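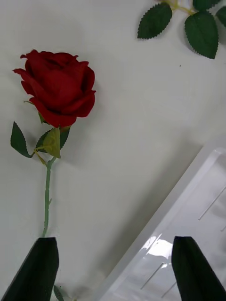 Quentin Caron 对上次纪要中关于节假日换班的表述提出异议，认为原文写成“双方同意即可生效”与当时讨论不符，当时的意思是双方同意后仍须经当值班长在系统内确认，确认之前原排班有效，缺勤责任由原排班人承担。与会者无不同意见，原文按此更正，更正后的上次纪要予以通过。

Stellstead 消防站排班与值勤保障例会纪要
时间：周四上午，交接班结束后
地点：站内教室
主持：Neelam Rana
出席：Quentin Caron、Ozan Kocabaş、Recep Dağdelen
请假：Erhan Türkmen（当班，书面意见已提前提交，见第二、第五项）
记录：Ozan Kocabaş

一、上次会议事项跟进

1. 排班系统 Gallum 中的旧班组代码已清理。Recep Dağdelen 报告，仍有个别调离人员出现在可选替班名单中，原因是人员状态字段未同步，只改了班组归属。已在后台手工停用，下次月度导出时复核。
2. 备用无线电充电座已移至车库北侧墙面，线路由站内电工验收。标签尚未更换，沿用旧编号会与车载台编号重复，由 Quentin Caron 处理。
3. 与 Udetti 站的相互支援联络表已更新。夜间联系方式改为对方值班室固定电话，个人手机号码不再列入表内。
4. 更衣室热风设备的检修尚未安排，保留在跟进清单。

二、节假日换班规则

Neelam Rana 说明本项背景：现行规则对平日和节假日不作区分，换班申请最晚可在班次开始前一天提出。上一轮节假日期间，临近开班的申请集中出现，班长需要在短时间内核对驾驶、空呼和急救资质，有班次在交接时才完成资质匹配。

Erhan Türkmen 的书面意见要点如下：节假日换班的提前量应拉长；连环换班（甲换乙、乙再换丙）应当禁止，或者至少要求在同一张申请单上列明全部当事人；因家属生产、住院等原因提出的申请不应受提前量限制。

讨论中，Quentin Caron 主张提前量定为十四天。Recep Dağdelen 认为十四天对新调入人员不利，这些人员往往在报到后才知道自己的节假日班次，建议定为七天，另行要求班长在收到申请后尽快答复。Ozan Kocabaş 指出，Gallum 的锁定期可以按日期类别分别设置，两种方案在技术上都可行，但锁定期一旦生效，班长账号也无法绕过，只能由管理员账号解锁，需要事先明确谁来承担解锁操作。

关于资历优先。现行做法是同一天有多人申请休假时，按在站年限排序。Recep Dağdelen 提议改为轮转，即上一年度该节日已休假者排在后面，在站年限只用于同等条件下的排序。Quentin Caron 表示原则上接受，但要求历史记录以 Gallum 中的实际出勤为准，不采用纸质登记本，登记本中的换班常有漏记。Neelam Rana 提醒，系统里早期数据由旧表导入，换班后的实际出勤人未必正确，轮转计算不宜追溯过远。

决议：
（1）节假日换班申请须在班次开始前十四天提出；报到不满一个完整轮班周期的人员适用七天。
（2）每张申请单须列明全部当事人，禁止分单连环换班。
（3）家属生产、重病、丧事不受上述提前量限制，由当值班长受理，事后补录系统。
（4）节假日休假改为轮转优先，只追溯上一年度。
（5）管理员解锁由 Ozan Kocabaş 负责，其休假期间由 Recep Dağdelen 代行。每次解锁须填写原因，原因栏不得留空。

三、最低在岗配置

Neelam Rana 通报，白班与夜班的最低在岗配置维持原标准，每车四人，其中须有合格驾驶员及具备空呼资质的人员。本项不作调整，只讨论低于配置时的处理顺序。

现行文件写的是“由班长酌情处理”，各班做法不一：有的班先呼叫休班人员，有的班先联系 Udetti 站。Quentin Caron 认为顺序应当固定，否则指挥中心无法判断本站车辆的可用状态。经讨论，确定如下顺序：

1. 班长核实缺员情况，在状态板上将受影响车辆改为“受限”。
2. 通知指挥中心，说明受限的具体内容（缺驾驶员、缺空呼资质或单纯人数不足）。
3. 按 Gallum 中的备勤名单依次呼叫。备勤名单每日更新，不得使用打印件。
4. 备勤名单用尽后联系 Udetti 站，请求调员或覆盖辖区。
5. 人员到位并完成装备检查后，恢复车辆状态，再次通知指挥中心。

Recep Dağdelen 询问，备勤人员到站后原缺勤人员又返岗，应由谁继续值勤。Neelam Rana 答复：备勤人员一经到站签到，当班即由其完成，原缺勤人员按缺勤登记。此点写入操作说明。Recep Dağdelen 另提出，备勤人员从签到到交接班的时间应全部计入工时，包括未出动的时间。与会者同意，列入操作说明同一条。

四、个人防护装备清洗与备用库存

Ozan Kocabaş 报告库存情况。站内登记在册的手套、头套、面罩袋等小件近100件，登记与实物存在差异，主要出在火场返回后直接送洗而未扫码的部分。灭火服外层与内胆分开送洗后，有内胆返回时编号标签脱落，只能按尺码暂存。

供应方 Avcı 的答复为：标签脱落与高温烘干程序有关，建议内胆使用缝制标签，热压标签停止使用；更换工作可与下次送洗一并完成，旧标签须在送洗前由站内拆除。答复中没有说明缝制位置是否会影响内胆的防水层。Quentin Caron 要求在得到书面确认之前，不得在防水层一侧缝制任何标签。

关于送洗周期，Quentin Caron 提出应以暴露情况为准，固定周期仅作上限。凡进入烟气区域的装备，返站后先在车库外侧初步清除污物，装袋封口，再登记送洗，不得带入宿舍区和厨房。Recep Dağdelen 反映夜间返站时封口袋存放点照明不足，登记容易出错，建议把扫码终端移到存放点旁边。

决议：
（1）送洗前必须扫码，未扫码的装备袋由当值班长退回登记。
（2）向 Avcı 索取缝制标签位置的书面说明，收到后再定更换时间。
（3）扫码终端移位，电源就近取用，不另行布线。
（4）无编号内胆单独存放，未重新编号前不得领用。

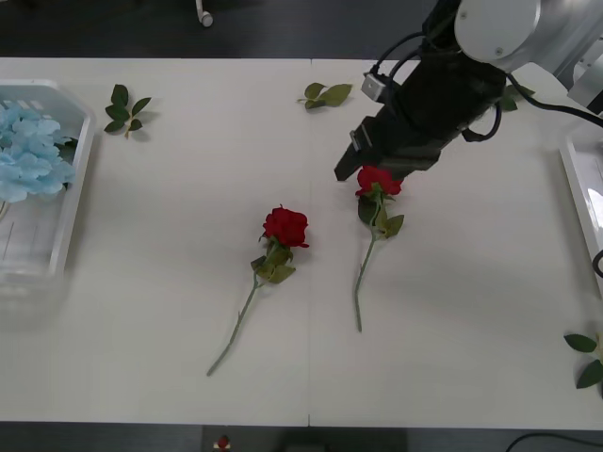 五、产假、陪产假期间的替班安排

Erhan Türkmen 的书面意见指出，目前陪产假申请中的预计日期只填写一个日期，排班时按该日期安排替班，实际日期提前或推后时，替班人与申请人可能同时在岗或同时缺岗。建议改为填写预计日期及前后浮动区间，区间内由替班人处于备勤状态。

Neelam Rana 认为浮动区间的做法可行，但区间过长会占用备勤名额，影响第三项所列的呼叫顺序。讨论后同意以预计日期前后各七天为浮动区间。区间内申请人照常上班，不参加跨区支援，不安排外出培训；接到家属通知后可立即离岗，由班长按缺员顺序处理，不要求申请人自行寻找替班人。

Recep Dağdelen 提出，申请人离岗时若车辆已经出动，处理方式应写清楚。Quentin Caron 答复，现场情况由现场指挥决定，指挥应在允许的情况下尽早安排换下，返程车辆由支援方或后续到场车辆解决，不得由申请人单独驾驶消防车返站。此条由 Quentin Caron 起草文字。

孕期人员的岗位调整沿用现行规定，即自提交书面通知起转入非一线岗位，工资级别不变，本次未作讨论。Neelam Rana 要求在操作说明中加入该规定的引用，避免班长误以为须等到排班周期结束才能调岗。

六、其他事项

1. 宿舍区安静时段。夜班后在站休息人员反映，白天训练时使用扩音设备影响休息。训练场扩音改为手持对讲，遇大型联合训练时提前张贴通知。
2. 节假日当班伙食。由各班自行安排，费用仍按原办法分摊，收据交班长存档。家属到站用餐须事先登记，活动范围限于教室和餐厅，警铃响起时留在原处，不得进入车库。
3. 厨房灶具的自动断气装置与警铃联动测试结果正常。烤箱未接入联动，出动时仍须人工关闭，提示牌贴在出口门内侧。
4. 一月的空呼面罩适配测试需要占用教室，届时例会改在值班室召开。适配测试期间蓄须人员不予测试，请各班提前告知。

七、行动事项

Ozan Kocabaş：在 Gallum 中设置节假日锁定期，并在测试班组上验证；向 Avcı 发函索取书面说明。
Quentin Caron：更换充电座标签；起草出动期间离岗条款；将缺员处理顺序张贴于状态板旁。
Recep Dağdelen：复核停用人员名单；移动扫码终端；整理上一年度节假日实际出勤记录，交各班核对。
Neelam Rana：将第二、第三、第五项决议汇总为操作说明，发各班传阅；与 Udetti 站确认调员时的资质认可范围。
Erhan Türkmen：对陪产假浮动区间的表单草稿提出意见。

未决事项：更衣室热风设备检修；内胆标签更换时间；轮转优先是否适用于长期借调人员。

各班如对本纪要有更正意见，请以书面形式交记录人。下次例会仍安排在周四交接班之后。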